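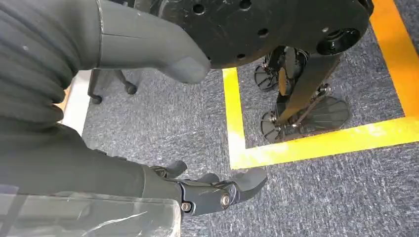

Lesezeit: 2 Min.

Pflegestelle werden bei der Katzenhilfe Solheim – Häufige Fragen

Weil gerade viele Mails kommen (Mai, Kittenzeit), hier die wichtigsten Antworten gesammelt. Wird ergänzt.

Was ist eine Pflegestelle überhaupt?
Katze wohnt bei euch, bis wir ein Zuhause gefunden haben. Bleibt so lange unser Tier, Vertrag läuft über den Verein. Ihr füttert, putzt, spielt, beobachtet.

Wie lange bleibt so ein Tier?
Ganz verschieden. Kitten im Schnitt 9 Wochen, scheue Tiere länger. Bitte nicht mit festem Enddatum planen. Urlaub früh melden, dann suchen wir eine Vertretung.

Wer bezahlt das alles?
Tierarzt, Kastration, Chip: wir. Futter und Streu holt ihr im Lager ab oder reicht den Beleg ein. Alles über 200 Euro vorher mit uns absprechen, auch beim Tierarzt. Ausnahme Notfall, da erst fahren, dann anrufen.

Ich habe schon eine Katze. Geht das?
Meistens ja. Geimpft und kastriert muss sie sein. Und ihr braucht ein Zimmer mit Tür, in dem der Neuzugang die ersten Tage allein sitzt. Eigene Näpfe, eigenes Klo. Hände waschen dazwischen, wirklich.

Und Hunde?
Kommt auf den Hund an. Schreibt kurz was dazu, Alter, Rasse, ob er Katzen kennt.

Ich arbeite Vollzeit. Ausschlussgrund?
Nein. Nur Flaschenkinder gehen dann nicht, die wollen auch nachts was. Erwachsene Katzen schlafen tagsüber sowieso. Sprechzeit am Telefon ist übrigens erst ab 17 Uhr, wir arbeiten nämlich auch alle.

Mietwohnung?
Vermieter fragen, schriftlich geben lassen. Ohne Zettel keine Katze. Gab da leider schon Ärger.

Muss der Balkon gesichert sein?
Ja, oder er bleibt zu. Kippfenster bitte auch, Schutzgitter verleihen wir gegen Pfand. Freigang gibt es in der Pflegezeit nicht, auch nicht "nur kurz".

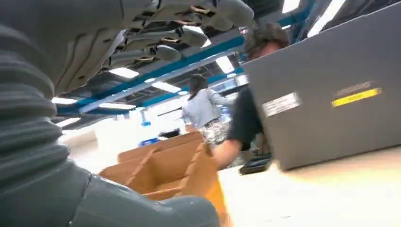 Was ist, wenn die Katze krank wird?
Frisst einen Tag nicht, Durchfall, niest, Auge zu: melden. Lieber einmal zuviel. Wir machen den Termin, hinbringen müsstet ihr möglichst selbst. Transportbox gibts von uns.

Die Katze sitzt seit Tagen unterm Bett. Was tun?
Sitzen lassen. Napf hinstellen, leise reden, nicht rausziehen. Solange sie nachts frisst und aufs Klo geht, ist alles gut.

Darf ich mitreden, wer sie bekommt?
Klar. Ihr kennt das Tier am besten und seid beim Kennenlernen dabei. Die Entscheidung liegt am Ende beim Verein.

Und wenn ich sie behalten will?
Passiert ständig. Bitte früh sagen, bevor Interessenten anreisen. Schutzgebühr wird dann auch für euch fällig.

Ich wohne nicht in Solheim, sondern in Sallside. Zu weit?
Nein, Sallside geht. Weiter weg wirds mit den Vorkontrollen schwierig, fragt einfach nach.

Wie melde ich mich an?
Formular auf der Seite "Mitmachen" ausfüllen, wir rufen zurück und kommen dann einmal zur Vorkontrolle vorbei. Antwort kann grad etwas dauern, sorry. Fundtiere bitte nie übers Formular, imemr anrufen.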